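KIT CORNER – the Bremadska two-arm bench set

Quick one this month, the print deadline moved and I've still got the soldering iron review to finish. Several of you asked whether the Bremadska set is worth the money for a club or a small lab. Muvolgate lent us one in January and it has been on the bench at Okthorpe ever since.

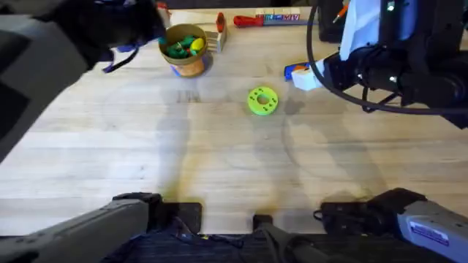
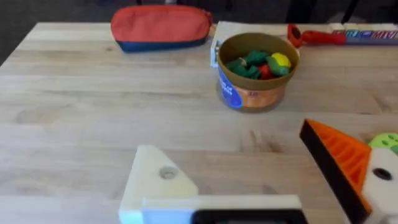
Sorting bench at Okthorpe, tub of toy food pieces out on the table. Second picture is the view from the left wrist camera.

What you get. Two arms, base beams, clamps, a wrist camera for each side, one fixed camera, cables (lots), and the Mendes control software on a year's licence. Fingers are printed and come with the ribbed pads already fitted. Spares are on the Muvolgate site as files, so print your own if you have the kit for it.

Setting up. Box says 20 minutes. No. Took Niloufar Safavi and me most of an afternoon, mainly beacuse the clamp instructions are for a thicker table than ours. Once it was down it stayed down. Calibration is five poses per arm, easy enough, do the left first or the software sulks.

In use. Very good on soft, lumpy things – toy veg, sponges, that sort of size. The ribbed pads do most of the work there. Less keen on anything thin and flat. Wrist view is the best part by miles, you can see both fingertips and what's between them, and it makes lining up over a tub far less of a guess. Fixed camera is fine. Bit wide for my taste.

Grumbles. Cable lengths are generous to the point of daft, buy some clips. Fan on the left controller whines. The manual has two page 8s and they don't agree with each other on the grip force setting, go with the second one. And the sofware forgets your window layout every time you close it, which Muvolgate say is being looked at. They said that in the spring too.

Price. Full set is £277 a month to hire, minimum three months, and that covers swaps if a motor goes. One went. New one came in the post two days later, no arguement, so full marks for that.

Would I hire it again? Yes, for teaching, and for anyone wanting to try two arms before buying. For daily work I'd want quieter fans first. Niloufar has the set until the hire runs out and is happy to show people, evenings after 5 are best, email her before you turn up as the side door is locked.

Next month – bench power supplies, if they arrive.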